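Local Government Finance
Week 6 handout: Who pays for the new building?
Instructor: Mabli Prothero

Read this before the discussion section. It covers how public building projects get into a state capital bill, what the money does once it arrives, and why I think you should distrust most of what is said at the ribbon cutting.

1. What a capital bill is

A state that wants to build something big usually borrows. It sells bonds, hands the cash to projects on a list, and pays the bondholders back over a long stretch, often 20 years. The list is the bill. Getting on it is most of the fight.

Legislators like these bills because every district can get something and the cost lands later. Keep that in mind when you read that a project had "broad support." Support for a list is easy to find when your own item is on it. Ask how many members would have voted for that one building, alone, paid for out of this year's budget. You will rarely get an answer, and the vote is never held that way.

2. The Farkgate case

Farkgate is the town we will use all term. It asked the state to pay half the cost of a regional events hall. The town would cover the other half through a local sales tax, and the hall would be run by a private operator, Ulteck, under a contract signed before the design was finished.

The claims made in the application were these:

The hall would seat 2,000.
It would create 39 permanent jobs.
It would need no operating subsidy after its opening year.

Take them in order. Seating tells you how big the room is and says nothing on how often it fills. The town's own study assumed a full house for most touring acts, and the only comparison it used was a hall in a city several times larger. The jobs figure counted part-time ushers as whole positions. Read the footnote, which is on a different page from the table. The third claim rests on parking income, and the parking lot was later cut from the plan.

I don't say anyone lied. Each number had a source. They were picked by people who already wanted the hall, and the reviewer at the state end had a stack of other applications to get through.

3. Who spoke at the hearing

The committee took testimony on a Sunday, which was unusual. Vilja Turunen spoke for the downtown merchants and was in favor. Reijo Miettinen spoke for the construction trades and was in favor. Luzius Ruchti, a retired assessor, asked what would happen to the roof fund if sales tax receipts fell short. The chair thanked him and moved on. The minutes give his question one line.

Notice who was missing. People who would pay the tax and never use the hall had no group to send. This is the oldest problem in the subject. A benefit worth a lot to a few people gets a crowd in the hearing room, and a cost of a few dollars to everyone else gets an empty chair. Some textbooks treat this as a flaw that better outreach will fix. I have my doubts. More outreach mostly brings in more of the people who already come.

4. Matching money and what it does to judgment

A match sounds like discipline: the town has to put up its own share, so it must be serious. It can work that way. It can also make a bad project look cheap. If the state pays half, a hall worth sixty cents on the dollar looks like a bargain to local voters, who see only their fifty cents. The state's half came from taxpayers too, some of them in Farkgate.

Pentti Lahtinen's paper (in your reader) argues that matches raise the quality of projects. Look hard at his sample. He leaves out projects that were approved and never built, and those are the ones I would most like to know about.

5. Small contracts inside the big one

The Ulteck contract covers bookings, cleaning and concessions. The concessions section is short and most students skip it. Don't. The operator keeps the margin on snacks and soft drinks, while the town pays for coolers, counters and repairs. A flat fee of $500 a month goes back to the town, with no share of sales and no right to inspect the books.

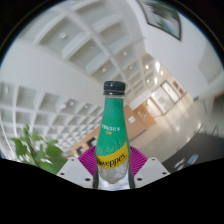

6. Two bidders who lost

Tikkanen and Altodetti both bid to run the hall. Tikkanen offered a share of gross receipts but wanted the town to guarantee a minimum number of events. Altodetti offered a higher flat fee and a shorter term. The scoring sheet gave most of its points to "vision and fit," a category with no written standard. Ulteck won on that category and trailed on price.

The usual defense is that price isn't everything. Fine. Then write down what else counts, and how much, before the envelopes are opened.

7. For section

Bring the application, the minutes and the scoring sheet. Be ready to say:

which claim in the application you could check yourself, and with what record
what the roof fund would need to look like in a poor year
how you would have scored the three bids, using standards you can state in one sentence each

Written responses are limited to one page. Please don't send me the town's press release as evidence. I've read it. The lease and the concessions schedule are in the reader behind Lahtinen, and the amended parking plan will be posted later in January.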